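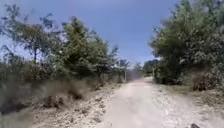 June 4, 2018

Foam trial, second round, liquid whole egg for the Nimetti sponge. Writing this up before I wash the last of the beakers, because if I leave it I'll only remember the good bits (and there were some very good bits!).

Recap for Imtiaz, who missed the first round: Nimetti want to move from shell eggs to pasteurised liquid egg in their sponge. Their bakers tried it once and got a flat, tight crumb, so they've gone off the idea. Iara thinks the egg is fine and the whisking is wrong. I was on the fence until this afternoon.

**Egg used**

- Zilano liquid whole egg, pasteurised, two cartons from the same lot
- Shell eggs from the market, cracked, strained and blended here, as the control
- Both held in the small fridge overnight, then half of each brought up in the water bath before whisking

**Method**

Sugar in first, then egg, 416 g of egg per batch. Same bowl every time, washed and wiped with vinegar in between. Speed 3 to start, then up to 6. I took a cup of foam, levelled it with the long palette knife and weighed it. Then the drip test: foam into the funnel, beaker under it, clock on, read off the liquid at the end.

**What happened**

Cold Zilano egg was poor, just as the bakers said. It went pale and looked promising, then sat there being runny. The cup weighed 76 g and the drip started almost straight away. Joaquín wanted to stop at that point and call it a bad lot. Glad we didn't!

Warm Zilano egg was a different thing altogether. It climbed the sides of the bowl, held a ribbon properly, and the cup came out at 54 g. I weighed it again with a clean cup since I didn't believe it, and got the same. Control foam, warm, was a touch lighter still, but they were close enough that Zdislava couldn't say which bowl was which by looking.

The warm foam does need longer on the whisk than the recipe card allows. Nimetti's card gives one time for everything, and I suspect it was written for shell eggs that had been sitting out in the bakery all morning. So they were whisking warm eggs all along and then swapped to liquid straight from the cold store. I love it when it's something this simple. (Still a guess. Need to ask them.)

**Bake**

One tin from each bowl, middle shelf, 140 on the fan setting, which is low but it's what they use. Cold Zilano tin had a dense line along the bottom. Warm Zilano tin rose evenly, a bit domed, lovely spring when pressed. Control tin stuck at one corner because I skimped on the paper, so ignore the height on that side.

Tasted all of them. I slightly preferred the warm Zilano one for flavour, Zdislava preferred the control. Neither of us was tasting blind, so that goes in here and nowhere else.

**Things that went wrong**

- Funnel clogged on the second drip test. Result struck out, repeated with a fresh scoop.
- The water bath overshot while I was on the phone. That portion had thickened at the edges, so I threw it out and started another. Don't leave it!
- Oven thermometer and oven dial disagree again. Elba has the good probe over at Iturra, would be nice to get it back.

**Flondex**

Elba also left a tub of Flondex, the stabiliser her lot have been putting in meringue. I whisked a small pinch into a cold batch at the end of the day, nothing weighed properly. The foam was stiffer but slightly gluey on the spoon. Might be worth a real go, though if warming does the job I'd much prefer to leave the label alone, and I think Nimetti would too.

**Next**

- Repeat cold and warm with a different lot of Zilano, Joaquín whisking, so it isn't all down to my hands
- Try a few temperatures in between. How little warming can we get away with?
- Ask Nimetti how long their liquid egg stands before it goes in the mixer, and what the food safety people there will allow
- Check whether the sugar could be warmed and the egg left cold (Iara's idea, and it would be so much easier for them on a big scale)
- More baking paper

Leftover sponge is in the tin by the kettle. The dense one is on the bottom, marked C.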